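Rarkidex Demonstration Guide
Section 7: The Desktop Teardown Station
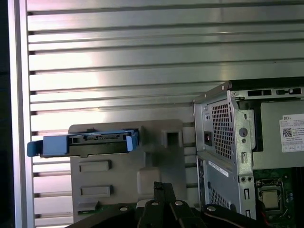 Drive bracket panel with blue carrier, gripper fingers, and open Dell chassis at the teardown station.

This section is for hosts who run the teardown station on open days at Hostcombe. It takes a group from the safety line to the finished drive removal, and it is the part of the tour people talk about on the way out (the kids especially!). Read Section 6 first if you have not yet learned the arm's start and stop controls.

Before the doors open

1. Put one desktop chassis on the bench with its side cover off and the open side facing the wrist camera. The power cord must be out of the wall and out of the chassis.

2. Set the drive bracket panel beside the chassis. Check that the drive is seated in its blue carrier and that the latch clip is closed.

CAUTION: Sheet-metal edges are sharp. Wear the cut-proof gloves from the Salazar drawer whenever you lift or turn a chassis.

3. Turn on the controller and wait for the steady green lamp. If it blinks for longer than 59 seconds, turn it off and start again from step 3.

4. Load the routine named GENOVELL OPEN DAY. Do not load GENOVELL FULL. It runs at shop speed and is much too quick for anyone to follow.

5. Jog the arm until the gripper sits low in front of the panel, fingers up. Watch the wrist view on the big screen while you do it. You want the carrier and the chassis both in view, so the group can see what the arm is working with.

NOTE: Brushed metal behind the bench throws back a lot of light. If the screen shows a pale patch over the carrier, tilt the left work lamp toward the floor and try again.

Running the demonstration

6. Bring the group up to the yellow line and hand the stop button to your second host. Say out loud who has it.

7. Before anything moves, give people a minute with the wrist view. Ask them to find the blue pull handle, then the latch clip at the other end of the carrier. Someone always spots the processor in its socket and wants to talk about that instead, and that's fine. Let them!

8. Press RUN. The arm makes one slow practice pass, stops short of the panel, and waits for you.

9. Press RUN again for the real pass. The fingers close on the handle tab, pause, and draw the carrier out. Stay quiet for this bit if you can. The whole room tends to lean in.

10. When the arm has parked and the lamp is green, step over the line yourself and hold up the carrier for everyone to see. Visitors stay behind the line.

CAUTION: If the carrier sticks, press STOP. Do not help the arm by hand, even at demonstration speed.

Questions you will get

How many has it done? The station log passed 2,000 drive removals in January, counting practice runs.

Can it tell one part from another? It matches the wrist view against stored pictures of each panel. A panel it has not been taught will stop the routine at step 8, with a message on the screen.

Can I drive it? Yes, in jog mode, with the speed dial at its lowest mark and a host beside you. Leave time for this. It is wonderful to watch a person work out which way "left" is from the wrist camera.

Resetting for the next group

11. Press the carrier back into place until the latch clip clicks.

12. Look along the gripper fingers for loose screws. Tighten by hand only.

13. Run the practice pass once with no visitors at the line.

NOTE: Replace the finger pads after 100 passes and write the change in the station log.

Station questions go to Danylo Pasichnyk at the controls desk.

Section revised 27/08/2022. Section 8 covers the cable sorting table.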